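The house rules for hand-held gripper work, second version

I said in July that I would write down the rules we use for recording with the hand-held grippers, and then I didn't. Gunārs Toom asked me for them again last week so he could give them to the new people at Holetico, and by then our old sheet was two years out of date. So I rewrote it. I am posting it here because a few readers do the same kind of work and have asked what we settled on.

Some background first. The project is called Husar. We record people doing small desk jobs with a gripper in the hand, and the recordings go toward training an arm to do the same jobs. We have 1462 recordings that passed the check. A good number of the ones that failed did so for dull reasons, and most of the rules come from those.

The first rule is about the table. Clear it before you start and put back only what the task sheet lists. Pens, cups and phones go on the shelf behind you. If the sheet says the board stands on its easel, it stands on its easel for every take. You can change the angle between takes. Write down that you did.

The second rule is about the start. Hold the gripper open over the table and keep still for a count of two before you move toward anything. People skip this when they get tired. The person checking later needs a clean beginning to cut on, and if your hand is already moving there isn't one.

Third, the grip. Close on the two long sides of a block if you can reach them, and keep the pads level with each other. Do not squeeze until the pads bend. For soft things like erasers and sponges, stop as soon as it is held. We used to let people choose their own grip and I still think there is a case for that, but the task sheet now names one and we stick to it. Variety comes from where the object is placed and how the person approaches it.

Fourth, don't use your other hand. If the object falls over, let it lie, finish the take, and mark it as a drop. Drops are useful to us. A take where a second hand comes in to fix things goes in the bin, every time.

Fifth, screws and inserts. Look over both fingers before the session and again at the break. Pavbridge, who printed our first set, told us to check for looseness after each long day, and I thought that was too careful until a finger shifted in the middle of a batch and we threw out 22 takes. Use the short driver in the drawer. Hand tight, then a little more.

Sixth, names. Use the name printed on the object if there is one, and the model number if you can read it. "Purple thing" and "duster" both turned up in the old log for what may have been the same item, and sorting that out took me most of an afternoon. Put the long name in the log once, at the top, and a short code after that.

Seventh, breaks. Stop after up to 33 takes, sooner if your wrist says so. This one came from the Cluneck group, who had it before we did. Their version also has a rule about music in the room, which I left out. We don't record sound.

I have not settled what to do about shiny surfaces. Glossy boards pick up reflections from overhead lights, and I can't decide if we should move the lamps or leave the room as it is. For now the rule says to leave the lamps alone and write "gloss" in the notes column. Gunārs would like it to be stricter. If you have a rule for this that works, send it to me and I'll try it on the next batch.
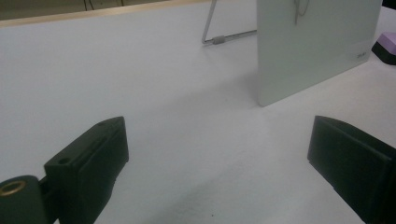
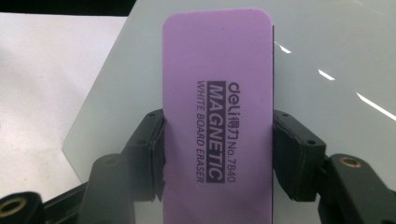 Whiteboard eraser task: fingers open over the table in the first, eraser in the grip in the second.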